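Intro to Book History, Notes for Unit 4
Cloth, boards and gold: how publishers' bindings got cheap
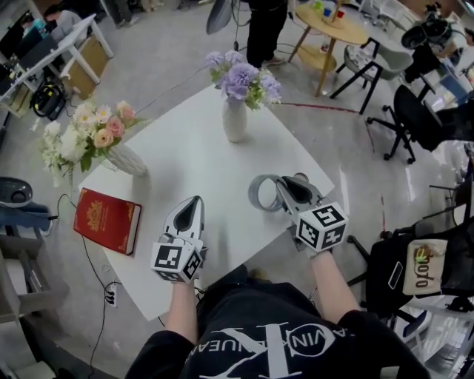 Picking up from last time. Before the big change most books left the printer as loose or lightly sewn sheets. Buyer paid a binder separately. So two copies of the same title can look nothing alike. Keep this in mind for the worksheet, it trips people up every year.

What changed

Case binding. The cover (the "case") is made on its own, away from the text block, then glued on at the end. Older way: boards laced onto the sewn book by the cords, one book at a time. Case binding means one person makes covers all day and another sews all day. Faster, much cheaper, weaker at the joint.

Cloth. Replaces leather for ordinary trade books from the 1820s on. Early cloth is plain and fades badly. Then it gets starched and filled so glue doesn't soak through, then grained with rollers to look like leather or ribs or pebbles. Learn three grains for the quiz: morocco, ribbed, sand.

Gold. Hand tooling = many small tools, heated, pressed one by one. Blocking = one big brass die, one pull of a press, whole design done. Blocking is why a cheap novel can have a fancy cover. Fancy does NOT mean expensive. Write that down.

How to tell blocking from tooling
Look at the corners. Tooled corners vary a little, lines overshoot or don't quite meet. Blocked corners match. Also tilt the book under a lamp, an even depth all over usualy means a die. Compare two copies if you can get them.

Case study: the Nusden bindery

Small shop, did edition work for the Rekeck press. Ledger survives in part. One order is for 800 copies of a hymn book, of which 184 were in red cloth with gilt front and spine and the rest plain brown. Same sheets inside. Plain ones sold through chapels, red ones meant as gifts. The ledger charges gold by the batch of 25, so we can see where the money went: mostly leaf, hardly any labor. A hand binder's bill from the same town is the other way around.

Questions we didnt get to:
Why keep two colors at all, if the sheets are identical?
What happens to unbound sheets when a title sells slow? (Hint: remainder bindings. Later cloth, early title page. Dating a book by its cover alone is risky.)

Terms
Text block: the sewn pages
Boards: stiff sides of the cover
Joint: where board meets spine, first thing to go
Edges: can be trimmed, uncut, sprinkled, gilt
Endpapers: pasted down on one side, free on the other
Swelling: extra thickness at the spine from thread, needs rounding to fix

Handling
Clean dry hands, no gloves for paper. Foam wedges under both boards. Don't pull a book off the shelf by the top of the spine. Pencil only.

For next time
Read the Bakilana chapter on dust jackets, skip the section on Vato paper mills unless you are writing on paper. Bring one old hardcover, any condition. Short write up, 100 words, on how it was bound and how you know. Due at the start of September.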